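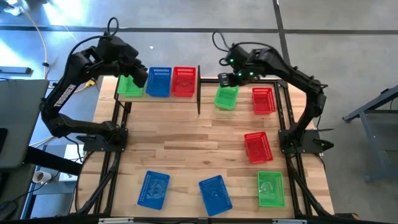
Clokport two-arm sorting table, Rasasham shared workshop
Build gallery, February

Clokport is a basket-sorting rig on a butcher-block top. The arms mount on opposite sides so that both can reach the middle. Colors are red, green and blue, three baskets of each, with the back shelf as the drop-off. The black metal framing bolts together and comes apart for moving.

Reach at the shelf end is the tight spot. The left arm has to come in over the green basket with its wrist bent, so joint speed is held to 60 percent there.

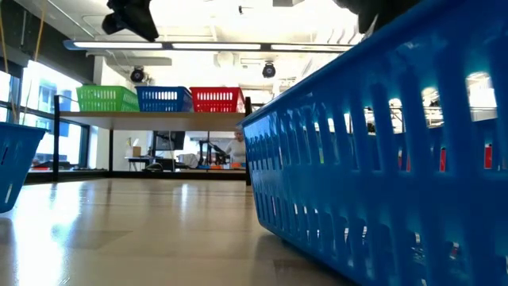
Grasp point is the rim. The slots in the side walls snagged a fingertip twice in early trials, and the approach height was raised after that. Run 2 of the Parkorari routine is set for 200 cycles with the baskets turned at random angles before each one. Logs go up when it finishes.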